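Speaker notes - "Who moved the needle?"
Jan 16, 2024, evening session, 29 minutes plus questions

Slide 1. Title only. Don't read it out.

Start with the word "reach." In December I read 7 annual reports from companies that sell attention, and every one of them used "reach" and "persuade" as if they were the same verb. I can reach a shelf. I have never talked a shelf into anything.

Pause. If they laugh, fine. If they don't, move on fast.

Slide 2. The Prudex chart

This is the bar chart Prudex puts at the front of its sales deck. Let them look at it for a few seconds before I speak. The tall bar is labeled "opinion impact." Ask the room what the unit is. There isn't one on the chart and there isn't one in the footnote. I wrote to them and got back a brochure.

What I did find, on the second-to-last page, is that the tall bar comes from a panel of 300 people, who were asked whether they "recalled seeing" a message. Recalling is a memory. I recall plenty of ads for trucks and I take the bus.

Don't get stuck here. Prudex is a handy target and the habit is much wider than one firm.

Slide 3. The columnist problem

I'm one of the guilty ones, so say so early. A column of mine on parking charges was followed, a month later, by the council dropping the charges. My editor put "the column that changed the council's mind" on the website. I let it stay up.

Then I read the minutes. The charges had been dropped in a budget meeting held before I filed. The column changed nothing except my own opinion of myself, and that only for a few weeks.

Question for the room: how many stories about the power of the press have you checked against the minutes?

(Wait. Someone usually brings up a big national scandal. Agree that it mattered, then ask what share of published pieces they think it stands for.)

Slide 4. Deralard and the petition

The Deralard bypass petition had 2602 names on it. The organizers said the county "could not ignore" that. The county ignored it without much trouble. Six months on, a contractor pulled out over drainage, the bypass was shelved, and the petition got the credit in every write-up I could find, including one in my own paper.

Be fair here. A petition can do useful work. It can tell people they aren't alone, and it can make a politician return a call. My complaint is with the write-ups, which skipped the drainage because drainage is dull.

Skip this next bit if running late: the Abeysekara survey, where people were asked what had changed their mind on any local issue in the past year. Most named a conversation or a bill that came in the mail. Small survey, and I wouldn't hang much on it, but nobody is paying to promote that result, and I do give it a point for that.
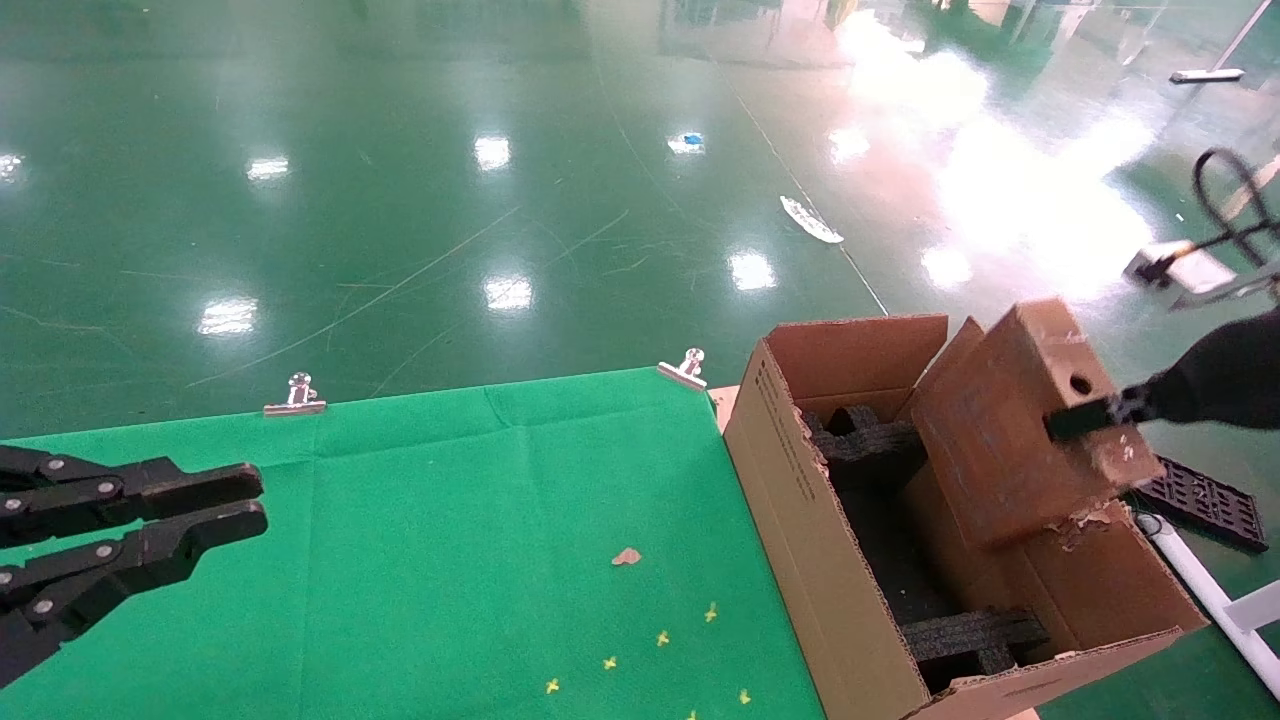 Slide 5. Holding and moving

Most of what gets sold as influence is people being kept where they already were. A loyal reader who agrees with me on the first of the month and still agrees on the thirtieth counts as an "engaged supporter" in the Sillari rankings, and I get a share of the praise. Look at the far edge of the green cloth: two metal binder clips pinching it to the table. Good clips, but all they do is hold the thing down, and it still has its creases. Much of my trade does clip work and sends out an invoice for moving the table.

Keep the next part slow. Holding people in place has a value, and parties know it, which is why they spend so much on voters they already have. But if that's the product, print it on the label.

Slide 6. What I'd ask for

Before believing any claim of influence, ask what the person thought before, who wrote that down, and when. If the "before" was gathered afterward, throw it out. Ask who else was pushing the same way. Ask who paid for the chart.

I don't expect Prudex to adopt this. I'd settle for newspapers doing it, starting with mine, which still has the parking headline up as of this morning.

Questions. If asked whether this talk will change any minds, say I didn't ask them at the door what they thought, so there's no way for me to know.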